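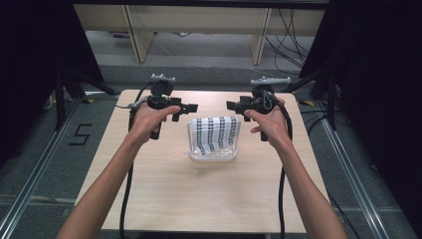 Project report, two-arm teaching by hand
Group: Juhl
Submitted 2023-07-14

What we were trying to do

Teach a two-arm robot to deal with a cloth in a small container, without writing any motion code. A person does the task with a pair of hand-held grippers, the grippers record where they go and how far the jaws close, and a policy gets trained on the recordings. Later the same jaws go on the robot arms. That last bit is only half done, see the end.

The task is boring on purpose. Clear plastic container in the middle of the table, dish towel in it. Pull the towel out with one gripper, take a corner with the other, open it up, fold once, put it back. Dagný Gunnlaugsson (our supervisor) wanted something where one hand is useless by itself. Towels are good for that. The one with the dark checks won over a plain white one, the pattern makes it much easier to see which way a fold is lying when you go back through the video.

Why hand-held and not the remote rig

We started with remote control. The lab has a leader and follower setup called Irness, you move two small arms and the big arms copy. It works but it's slow, and with cloth you can't feel anything. First day I squeezed the rim of the container so hard it shot off the table. Also only one group can have the robot at a time and we were fourth in line.

With the hand-held pair you don't need the robot in the room. You also feel the towel slipping through the handle, a bit. The downside is that a person can do things with their wrists that the arms can't. More on that below because it cost us two weeks.

Setup

Both grippers are the Brallis type, black body, handle underneath, short jaws pointing inward so they meet over the middle of the table. Both are wired. Cables go down past your forearms and off the near side of the table. We asked about the wireless version, there isn't one.

Positions are tracked and logged by Zukisik, which is the recording software the last group left us. Mostly fine. It has to be started before the grippers are plugged in or it swaps left and right and doesnt tell you. We lost a morning to that. It's now the first line on the checklist.

Taped number on the floor by the table tells you which station you're at. Ours was 5. Write the station number in the log, the calibration files are per station and look identical otherwise.

How a recording goes

Container in the middle, towel stuffed in so it comes up over the rim. Hands up, jaws open, facing each other over the container. Hold still for two seconds, the software uses that as the start pose. Then do the task at a calm speed. Then back to the start pose, hold, done.

Things we learned the slow way:

– Roll up your sleeves. A loose cuff got caught in the right jaws and the whole take was junk.
– Index finger along the side of the body feels more natural than wrapped round the handle. One hand each way is OK too, just don't switch in the middle of a session.
– Don't pass one gripper over the other. The cables cross and then you're pulling against yourself.
– Keep the elbows low. High elbows give you poses the robot can't reach.
– If you drop the towel, keep going and pick it up. We threw those away at first. Bad idea, the policy never saw a recovery and just froze with its jaws shut on nothing.

Data

Target was 1000 good demonstrations. We recorded 1260 and kept 1000 after filtering, so the rest went for tracking dropouts, swapped hands, or the sleeve thing. Four people recorded. You can tell who is who from the plots, one of us (me) is consistently jerky on the left.

The wrist problem

When we replayed the first batch in simulation a lot of them failed because the arm hit a joint limit in the fold step. A person just flips the wrist over. The arm would have to go the long way round. We hadn't checked this before recording, should have. Dagný asked in the first meeting if we had and we said yes meaning we'd thought about it.

Fix was a small script that checks each take right after it's recorded and beeps if any pose is out of reach. After that people changed how they moved without really being told. You fold with the forearm insted of the wrist. It's slower and feels a bit silly but the takes replay.

Results

On the real arms we only got 28 trials before our slot ended. Pulling the towel out is solid. Finding the second corner is the weak part, it often grabs the middle of an edge and then the fold comes out as a triangle. Putting it back in the container was hit or miss, mostly because the container slides when it's pushed from one side. A person steadies it without thinking, with the back of the jaws. Some of our demos have this and some don't, so the policy sort of half does it.

We did not get to compare against Irness properly. Too few remote demos to say anything fair, and they were all from week one when we were bad at it.

If someone continues this

Do the reach check from day one. Stick to one way of steadying the container. Get more takes where the towel starts in an odd shape, ours all start pretty similar. And book the robot in October, not when everyone else wants it. Raw takes are on the group drive under juhl_towel, the filter script is in there too but the readme is out of date.

Comments (4)

mkl_r
Did you try putting something grippy under the container? We had the same sliding with bowls.

juhlgroup
Talked about it. Didn't want to change the setup halfway through the data. Would do it next time.

tove
The swap bug in Zukisik is still there btw. Unplug both, restart, left one first.

pn88
What speed were you recording at compared to just doing it normally? Ours came out way too fast for the arms to follow and we had to stretch everything.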